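May 22, 2023

Sourdough rye, batch 22. Best one yet! Valtteri sliced it before it was properly cool (of course) and the crumb still held together — no gummy line along the bottom, and the sour is right where I wanted it, sharp at first and then kind of malty.

Changes from the last batch: starter fed 2 times the day before instead of once, and 368 g of water in the main dough. It felt far too wet going into the tin and I nearly threw in another handful of flour. So glad I left it alone. Joonas wants to try the same dough with the coarse Plorska rye, and I'm all for it, the smell of that flour alone is worth the trip.

Salt went in late again, after the first rest. I love how the dough tightens up under your hand when you do it that way, even a sticky rye like this one.
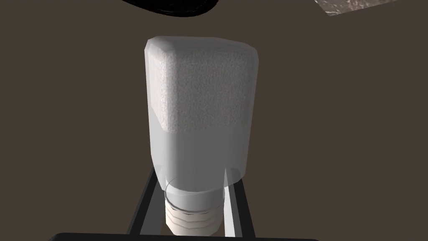 Does fine salt work as well as coarse in a wet rye dough?

Fine salt dissolves faster and is easier to mix in by hand, but go by weight and never by spoon, as a spoonful of fine salt weighs more than a spoonful of coarse.

Oven: the back left corner still runs hot, so turn the tins halfway. Crust on the far loaf was darker than I'd like but Ville called dibs on it anyway.

Starter is back in the fridge, fed, lid loose. Next batch: same water, longer final proof, and caraway in one of the 2 tins. Santeri has been asking for caraway since February and I finally bought some!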